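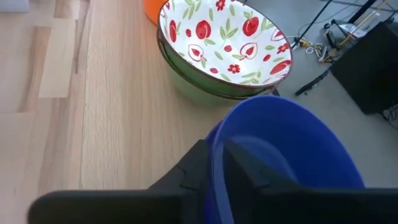 Re: [butkienė-recipes] Cold beet soup, and the kefir question

Helju Jõgi wrote:

> I tried the soup from the last round and mine came out thin and much too
> sour. I used kefir from the store, the plain kind, and boiled the beets
> myself. My mother's was thick enough that the spoon sort of leaned in it.
> Does anybody salt the cucumbers first? And is it cheating to use beets
> from a jar? I have people coming and I'd like to not serve pink water.

Helju, hi! Not cheating at all. I've gone back and forth on the jar thing for years and I'm now firmly on the side of the jar, at least in summer when I can't face a pot of beets steaming up the kitchen for an hour. Get the pickled kind if you like it sharp, but then go easy on the lemon or leave it out. I suspect that's where your sourness came from, to be fair. Sour kefir plus lemon plus a good glug of the pickle juice and you've got something you could clean a drain with (ask me how I know).

On the thin part — yes, salt the cucumbers. Grate them on the big holes, toss with salt, leave them in a strainer while you do the eggs and the dill, and then squeeze. Really squeeze. You'll be amazed at how much comes out. All that would otherwise be sitting in your soup. Then taste before you add any more salt, which I forget every single time.

The other thing I do is swap out part of the kefir for sour cream. My usual is 36 ounces of kefir to a heaped half cup of sour cream, and that feeds 6 if there are potatoes on the side and fewer if my brother is in town. Whisk the sour cream with a splash of the kefir first so it loosens up, and only then tip it in with the rest. If you dump it in cold and whole you get those little white islands, and you can chase them around with a whisk all afternoon. Some people on here use buttermilk and swear by it. I find it a bit flat, but I'd never send it back.

If it's still thin after all that, put it in the fridge overnight. It sets up some, the color goes deeper, and the dill gets into everything. I wouldn't add the eggs until you serve, though. They go a funny pink all the way through and the kids won't touch them. (I kind of like them that way, so those are mine.)

Now, potatoes. I know we had a whole thing about potatoes back in the winter and I'm not trying to start it up again, but hot, boiled, on a separate plate, with butter and more dill. I will not be putting them in the soup. Sasano on the list puts them in the soup and we have agreed to stay friends.

Someone also asked me off list about bowls, and whether you have to have the deep ones. Nope. A wide one is nicer to my mind since you see more of the pink, and anything with a white inside shows it off. Just chill them for a while first, even twenty minutes makes a difference on a hot day. The soup warms up faster than you'd think once it's on the table outdoors.

Two other bits while I've got everybody's ear:

The rye bread recipe that Fuvach posted has a mistake in it, I'm pretty sure. It says 2 tablespoons of caraway and I made it as written and it was like eating a candle. I think it must be teaspoons. Fuvach, could you check your card? The loaf itself was gorgeous, great crust, I'd make it again tomorrow.

And the August picnic. We still don't have a place! The park at Grescombe wants a deposit for the covered tables and I'm inclined to just pay it, because the year we went without cover we all remember what happened to the cake. If you've got strong feelings, say so soon. I can bring the soup in two big coolers, but somebody else has to do the potatoes, and I'd love it if somebody did a cold noodle thing or a big bean salad for the folks who can't stand beets (they exist, I'm married to one).

Helju, write back and say how it went with your company, would you? And if you ever get your mother to tell you what she did to make the spoon lean like that, I want it written down, with amounts. Mine says "until it looks right" and then changes the subject.

Love to all,
Marcy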